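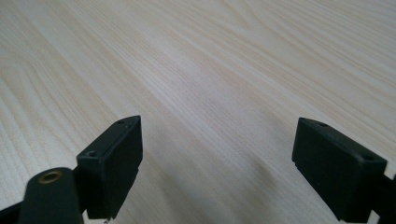
Figure 10. Jaws open over a clear wooden tabletop, start position for the comparison run.

4.3 Comparing Two Sets of Fingertips

This section describes how to compare two sets of fingertips on the Adell hand-held gripper before one set is selected for regular use. Complete Section 4.2 (Camera Focus) first.

CAUTION: Keep fingers out of the gap between the pads whenever the trigger lock is released.

1. Clear the tabletop and wipe it with a dry cloth.

2. Fit the first set of fingertips. Tighten the screws by hand, then a further quarter turn with the key supplied.

3. Connect the gripper to the Brekska controller and wait for the steady green light.

4. Open the jaws fully. Both pads should be visible in the lower part of the camera view, one on each side, with bare table between them.

5. Select COMPARE on the controller and enter a run name. Use the same run name for both sets, followed by A or B.

6. Place the 43 mm test block between the pads. Close the jaws, lift the block, hold it for 10 seconds and set it down. Repeat until the controller signals the end of the run.

7. Remove the block, open the jaws and lock the trigger.

8. Fit the second set and repeat steps 3 through 7.

NOTE: Do not change the camera angle or the room lighting between the two runs. If either is disturbed, discard both runs and begin again at step 1.

NOTE: A soft shadow on the table near one pad does not affect the result. A shadow with a hard edge may be read as an object — move the lamp farther from the table.

CAUTION: Do not loosen the brass-colored ring insert on the gripper. It is set at the factory, and adjustment by the user will require recalibration.

Results are stored in the controller under the run name. The controller holds 448 runs; older runs are overwritten without warning. Export any results that must be kept.

Section reviewed by Britta Strobel, Technical Documentation, August 25, 2021.

Related sections
4.2 Camera Focus
4.4 Replacing Worn Pads
5.1 Exporting Results from the Brekska Controller
Gökçe Wrist Mount: Set-Up Guide

This site uses cookies to remember your language and manual version. Accept | Settings

© 2021 Cududton. All rights reserved. | Contact Support | Back to top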